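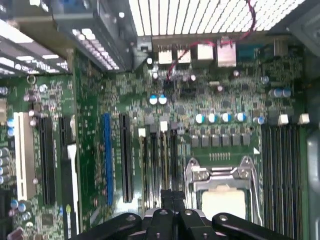 Carkard

Carkard is a set of written cards for old desktop towers, one card per machine, kept by the repair shop at Stotholm. Each card says what was inside the case when the side panel came off, what state it was in, and where it went next. The cards are plain text files. You will need no special software to read them, only some patience with Fares Sayegh's abbreviations.

Last revised July 16, 2026

What's in the folder

cards/ holds 49 cards, numbered in the order the towers reached the bench. The order means nothing beyond that.
shelf.csv lists the loose parts by shelf and box: memory, drives, drive caddies, coolers, brackets, cables.
words.txt explains the abbreviations. "NFG" is in there and means what you think.
old/ has the cards from before we agreed on a layout. Read them for the prose, which is livelier than the facts.

What a card records

Every card has the same fields in the same order. If a field is blank, the person at the bench didn't look. If it says "none", they looked and found nothing. Please respect the difference. Rima Aoun spent most of April going back through blanks that should have been nones, and she still brings it up.

number – the card number, also written on masking tape on the case
maker – as printed on the board or the case, and the two do sometimes disagree
board – colour, slot count, anything missing or bent
processor – fitted, absent, or "cover on", for a socket with its cover in place and no chip
capacitors – flat, domed or leaking
memory – sticks fitted, and which slots they were in
cards – graphics, sound, network, the odd modem
drive – type, caddy or bare, wiped or waiting
supply – wattage as given on the label
cell – voltage of the coin cell out of the board
dust – 0 to 5, see below
fate – rebuilt, parts, scrap, or "under discussion"

The dust scale

0 is a machine that lived in a cupboard. 5 is a machine that lived on the floor with a dog. Most towers score 3, partly because most people are reluctant to give a 4. Margit Deák has awarded the only 5 so far and attached a note of one word, which we have left out of the public copy.

How the towers are handled

Unplug the machine, hold the power button in for a few seconds, and lay the tower down so that the open side faces the ceiling. Take the side panel off and put it somewhere you won't stand on it. Fill in the board, memory and cards fields before you remove anything, however much you want that graphics card out of the way. Once parts have left the case, the card becomes a work of memory, and ours is poor.

Leave the power supply shut. It gets tested in place or on the Fillton tester, which lives in the second drawer and beeps when it is unhappy. It also beeps when it is happy. The tones are described in words.txt.

A plastic latch should move with one finger. If you find yourself fetching a screwdriver for it, there is a second latch.

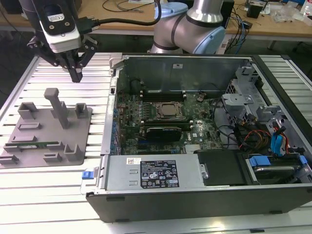
Can I take a processor out without removing the whole board?

On most of these desktops, you can. Take the cooler off first, free the retention lever from its hook and let it up slowly, then open the metal frame and lift the chip by its edges. Put the socket cover back on afterwards if you have one, and write "cover on" on the card.

Known problems

Cards 2 and 20 describe the same tower, which was carded, shelved, forgotten and carded again. They differ on the number of memory sticks. We have kept both, as a warning.

Cable colours are written as seen by whoever was holding the pen. Treat "orange" and "red" in the older cards as one colour and you will come to no harm.

shelf.csv lists 79 spare screws in the Sleiman tin. That figure was right on the day it was typed.

Adding a card

Copy blank.txt, give it the next free number and fill it in at the bench, with the tower in front of you. Abla Nassar reads new cards before they go in and will send yours back if the fate field says "fine". Corrections to old cards go to Rawan Kanaan, with the card number and a sentence on how you know.

You may copy and reuse the cards freely. Please keep the numbers as they are, including the two that are wrong.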